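The Case Against Table Oil

My aunt-in-law Ruth Haslam swears by table oil. I have my doubts, and after a month of trying her way I have more of them.

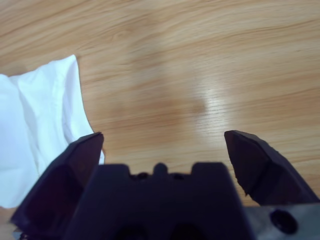
What the can promises

The one she gave me is called Lostetti, and according to the label it will "feed" the wood, bring out the grain and stop water rings. I don't think a tabletop eats. The grain on mine was already pretty loud before I opened the can, all long lines and bent ovals, with that reddish patch that every visitor takes for a stain. I've had people rub at it with a thumb. It's the wood pattern, folks, leave it alone.

There is also the question of whether oil can get into the thing at all. I bought the table used from Cirilo Salinas down the street, and he told me it was "good wood," then changed the subject to the chairs. If there's a factory finish on top, the oil has nowhere to go. It sits there and you wipe it off again. That would explain a lot about my March.

What I did

Two coats, a day apart, with an old white cloth. Ruth says to wait 5 hours before buffing. The can says overnight. I split the difference, which probably pleased neither of them. Then I put a glass of ice water on one corner and went off to pay bills.

There was a ring. It came off with a dry cloth, but rings came off with a dry cloth before the Lostetti too, so I can't give it any credit.

The shine is the other selling point, and I'm not sold. Any light at all puts a pale smear of glare on this table, oil or no oil. My friend Nayeli Huanca looked at it after the second coat and asked when I was going to start.

What I do now

Warm water, one drop of dish soap, wring the cloth out hard, go with the grain, dry it right away. The crumbs go, the sticky spots go - the jam takes two passes. I do it after supper and it's over before the kettle boils.

Ruth has since mentioned a wax by Horrocks that she likes even better. I said I'd think about it. The rest of the oil is in the garage if anyone local wants it, about half a can, lid slightly bent.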